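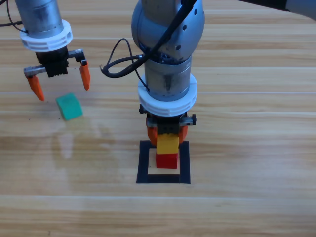 Práctica con dos brazos: el bloque amarillo sobre el rojo, dentro del cuadrado de cinta negra.

Automatización y trabajo, apuntes del tema 4
Material de clase, versión del 6/28/24

Bueno, empezamos por lo que quedó colgado en la sesión anterior, la diferencia entre puesto y tarea. Ya sé que suena a trabalenguas, pero si no la tenéis clara el resto del tema se os va a hacer cuesta arriba (y en los trabajos del año pasado fue el tropiezo más repetido, con mucha diferencia).

Un puesto es lo que pone en el contrato. Una tarea es una cosa concreta que se hace con las manos, con la vista o con la cabeza, y que tiene un principio y un final. Coger una pieza, colocarla sobre otra, comprobar que está en su sitio. Lo que se automatiza casi siempre son tareas sueltas, y luego alguien tiene que recomponer el puesto con lo que queda. Ahí es donde me quiero parar.

El caso Sastness

Os cuento el caso que vamos a usar todo el tema. Sastness es una empresa de preparación de kits para talleres: cajas con piezas ordenadas, cada una en su hueco. En el almacén de Fallow trabajaban 253 personas cuando decidieron meter brazos robóticos en la línea de colocación. El proyecto interno se llamó Obi y lo coordinó Thabiso Mkhize, que venía de producción, un detalle que luego tuvo su importancia.

Antes de Obi, una operaria de línea hacía 11 tareas distintas por caja. Las tenéis en la hoja que repartí. Mirad que coger y colocar aparecen varias veces, siempre pegadas a otra cosa: coger y mirar si está rayada, colocar y girar un poco para que encaje. Cuando se lo preguntaban, la gente decía «yo coloco piezas» y ya está. Lo de mirar y girar no lo contaba casi nadie, ni siquiera quienes lo hacían todo el día.

Pues eso fue lo primero que dio problemas. El brazo colocaba, pero la revisión se había quedado sin dueño, y las cajas con piezas rayadas empezaron a volver. La solución de Mkhize fue sentarse con el turno y volver a hacer la lista de tareas desde cero — con las operarias delante y sin prisa. Le llevó bastante más de lo que la dirección esperaba, todo hay que decirlo.

Qué cambia para quien está en la línea

Cambia el ritmo, para empezar. Antes lo marcaba la persona, dentro de un margen; ahora hay ratos de espera y ratos de intervenir deprisa. Mucha gente de Fallow decía que acababa más cansada aunque moviera menos peso, y a mí me parece perfectamente creíble: estar pendiente cansa.

Cambia también lo que hay que saber. Ver por dónde va a cerrar una pinza, decidir si una pieza está bien puesta para que la coja o hay que recolocarla, parar a tiempo. Son cosas que se aprenden al lado de la máquina, y en Sastness tardaron en reconocerlas como formación. Las primeras semanas se aprendía de oído, preguntando al compañero. Hasta septiembre no hubo horas pagadas para ello. 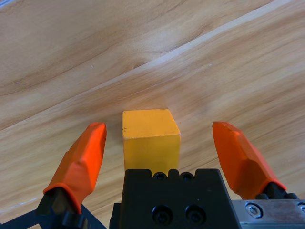 Pinza abierta, con el cubo amarillo entre los dos dedos naranjas.

Fijaos en lo sencilla que parece la operación, un cubo y dos dedos. Ahora intentad escribir las instrucciones para una persona que no lo ha hecho nunca. ¿Desde dónde se acerca? ¿Cuánto abre? ¿Cuándo se da por bueno el agarre? Ese es el ejercicio 2 y os aseguro que da para un buen rato.

Y cambia el sueldo, o debería. Oluwaseun Olatunji, que negoció por la plantilla, defendía que supervisar un brazo era una categoría nueva. La empresa, que era el mismo puesto con otra herramienta. Al final firmaron un complemento. ¿Quién tenía razón? Yo tengo mi opinión, pero prefiero oír primero las vuestras. Para comparar tenéis Stoser, el caso breve del final del dosier, donde crearon la categoría desde el primer día y les salieron otros líos, sobre todo con los turnos de noche.

Para la próxima sesión

Elegid un trabajo que conozcáis de cerca (el vuestro, el de alguien de casa) y sacad la lista de tareas. Nada de copiar la descripción del convenio, ¿eh? Hablad con la persona y, si os deja, miradla trabajar un rato. Marcad las que creáis automatizables y escribid al lado qué otra tarea va pegada a cada una.

Máximo dos páginas, a mano o a ordenador, me da igual. Traedlo impreso, que lo vamos a intercambiar.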